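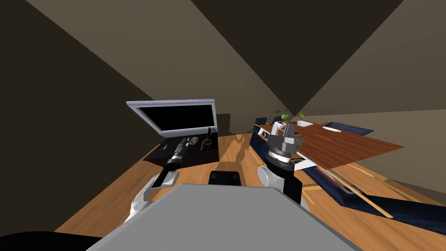

Two robot arms and a black box. Computer rendering.

Plorneo: a table of home preserving recipes

Version notes and data card. Last revised October 10, 2023.

Summary

Plorneo is a small table of recipes for jam, pickles, chutney and bottled fruit, typed up from printed leaflets that were given away with preserving jars. It holds 153 recipes. Of these, 131 are complete, meaning the ingredients, amounts and method are all present. The rest have a missing page, a torn corner or a line that could not be read. They are kept in the table and marked as partial.

The data is meant for people who study food writing, old kitchen measures or the way instructions are worded. It is not a safe canning guide. See "Safety" before cooking anything from it.

Files

The release has 2 files. recipes.csv has one row per recipe. units.csv lists each measure found in the leaflets, with the spelling used in print and the spelling used in the table. Both are UTF-8 with a header row and commas as separators. Fields that contain a comma are in double quotes.

Columns in recipes.csv

recipe_id – short code, never reused
source – Ploreck, Oltmanns or Fludau
leaflet – leaflet title as printed
page – page number, blank if the leaflet has none
title – recipe title as printed
kind – jam, jelly, pickle, chutney, fruit or other
ingredients – one string, items split by semicolons
method – full text of the method
yield – as printed, blank if not given
status – complete or partial
notes – anything the typist wanted to record

That makes 11 columns. Earlier drafts had a separate column for jar size. It was mostly empty, so the values were moved to notes.

Sources

The leaflets come from three jar sellers. Ploreck leaflets are the longest and usually give a yield. Oltmanns leaflets are single folded sheets with short methods, often just a few lines. Fludau printed the same recipes more than once under different titles. Where the text is identical we kept the first one and put the other title in notes. Where even one amount differs, both are in the table as separate rows.

How the text was typed

Everything was typed by hand and then read back against the paper. Spelling in title and method follows the print, including mistakes. In ingredients, units were changed to the spelling in units.csv so that the column can be searched. Fractions are written with a slash, so one and a half is "1 1/2". Temperatures were left alone, and many recipes only say "slow oven" or "a good boil."

Words we could not read are shown as [unclear]. A guess is followed by a question mark in square brackets.

Known problems

"Cup" does not mean the same thing in every leaflet, and we have not tried to convert it. The kind column was filled in by judgment – sweet pickles in particular could have gone either way. Some Oltmanns sheets have penciled changes to the sugar. The table gives the printed amount and the pencil goes in notes. A sorting error in August moved several Fludau page numbers up by one row. It has been fixed, but anyone with an older copy should download again.

Safety

Many of the methods are out of date. Some seal jars with wax, and some give boiling times well short of modern advice. Use a current, tested recipe if you plan to store or eat the result.

Corrections

Please give the recipe_id and the column name, along with the reading you think is right. If you own a copy of the leaflet, a scan of the page helps. Replacement text for partial recipes is welcome, and the status will be changed once the new text has been checked.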